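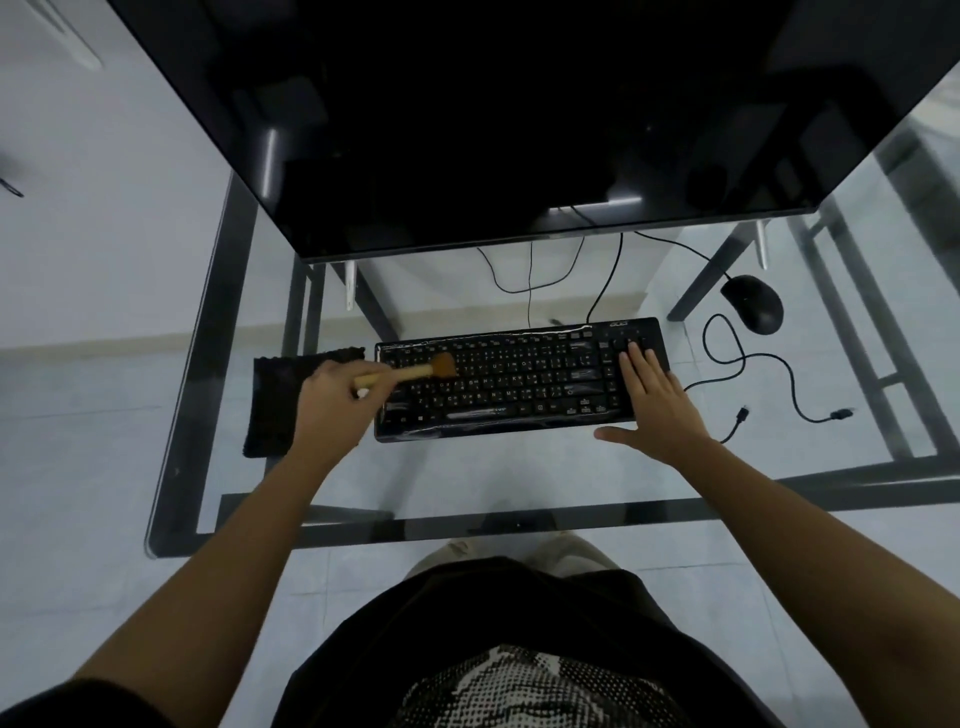

Rhonda Cormier wants to know whether the theme song is finished, and if it is, why she has now been sent four different endings. It is finished. The fourth ending is the one we're keeping, and the other three should be deleted before someone at the station falls in love with one of them.

Progress report to the Delacroix Fund, second period
Project: Jurano, a music and talk series for regional television
19 February 2019

Money first, as you asked last time. The grant for this period covered the studio days, the band, and the first edit. We went over on the band. The original plan had a trio, and then Tobias Kowalczyk wrote a part for brass, and it was good, so we paid for brass. The difference came out of the wardrobe line, and our host will be wearing his own jackets. He has been told which ones.

Taping is complete on the first block of episodes. We had 300 seats at the Tralia for each night and filled them all but once, when we were up against a playoff game and an ice storm. For that episode the director stayed on close-ups. Applause was recorded on a better night and will be used with what I would call restraint.

Guest booking has been uneven. Harriet Mbeki landed two singers we didn't think we could get, then lost one to a cruise contract. The replacement was a ventriloquist. You may recall that the proposal described Jurano as a music series. The ventriloquist sings, and so does the other one.

The open call for new performers drew 690 entries, a figure I'd enjoy more if we hadn't promised to listen to every one. We're nearly through. Of those heard so far, 24 have gone on to the second round, which will be held in July during Festach. The festival is giving us the small stage and the use of its sound crew — in writing this time.

Clearances are the slow part. Two cover songs are still with the publishers, and one publisher has stopped answering email and now answers only by letter. Emmett Pennington is writing the letters. If we don't have a yes by the time the edit locks, both numbers come out and the ventriloquist gets longer.

The station has seen a rough cut of the opening episode. Their notes ran to three pages, most of them on the title card, which they found "a little purple." It is purple. We're trying a blue.

Still owed to you: the signed venue agreement, final running times, and the audience survey, which Shoshana Kasprzak is typing up from paper cards. Some of the handwriting suggests the bar was open early.

The next payment falls due on delivery of the locked first episode. We'd like to deliver it.

12 shares
3 comments

Recent updates
Jurano: first period report
Open call rules and how to enter
Tralia seating and parking
Festach small stage: call for acts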